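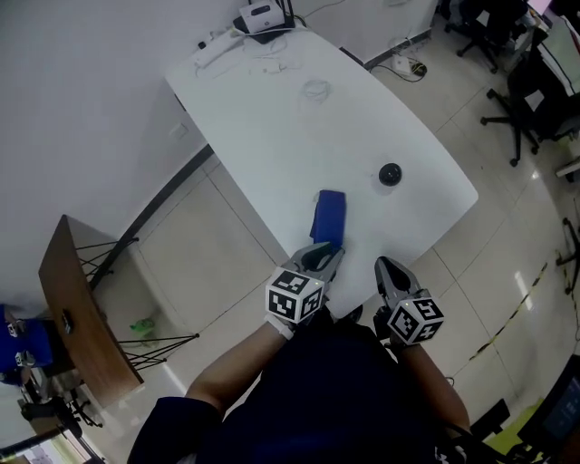 Consular help for citizens abroad after a major accident: the Skekthorpe ferry case

October
By Hanna Horobets
Student project report, supervised by Noreen Geraghty

Last updated: October, after comments from the second reader

1. Background

The project looks at how a small consulate deals with a sudden emergency involving its own citizens. I chose the collision of the ferry Idus with the harbour wall at Skekthorpe. The ferry was carrying 330 passengers, many of them seasonal workers on their way to the fish plants. Eight foreign citizens were taken to hospital and two of them needed surgery.

The nearest consulate was a five-hour drive away and had one full-time officer, Demyd Polishchuk. He learned of the accident from a local radio report. The formal notice from the port authority reached him the next morning.

2. Method

I interviewed Mr Polishchuk and Rogério Aguiar, who was the hospital's liaison officer at the time. I also read the consulate's public notices and the port authority's report. Gaspard Joly translated the parts of the report that I could not read. I asked to speak to the injured passengers but only one agreed, and she did not want her name used. Her account is included in section 3 and I have not been able to check all of it.

3. What happened

The first problem was the passenger list. Tickets had been sold without recording nationality, so the hospital had to ask each patient. Mr Aguiar said that two people could not answer on the first evening. One was identified through his employer, the Hladun cannery, and the other by a cousin who rang the ward.

Mr Polishchuk arrived in the early afternoon of the following day. He visited the wards, took down the contact details of relatives and issued emergency travel papers to those who had lost their passports. The passenger I spoke to said the visit was short but that he left a phone number which was always answered.

The second problem was payment. The hospital treated everyone without asking for money, but it sent bills three weeks later. The shipping company, Kustari, paid five of them straight away. The other three were disputed and the consulate wrote to the company on behalf of the patients. These were settled in the spring.

4. Findings

The consulate's work depended heavily on one person being available. There was a written emergency plan, but it assumed that the authorities would make contact first. Both interviewees said that a shared list of night-time phone numbers would have saved most of a day. One has since been drawn up, although Mr Aguiar was not sure who keeps it current.

Families at home had little official news during the first evening. The foreign ministry's notice gave a general helpline, and several relatives rang the hospital directly.

5. Limits of the report

This is a single case with few interviews. The ministry did not reply to my questions, so its side is taken only from published notices. I would have liked to compare the case with an accident in a larger port, but there was no time for this.

Contact: Hanna Horobets, via the department office | © the author | Back to top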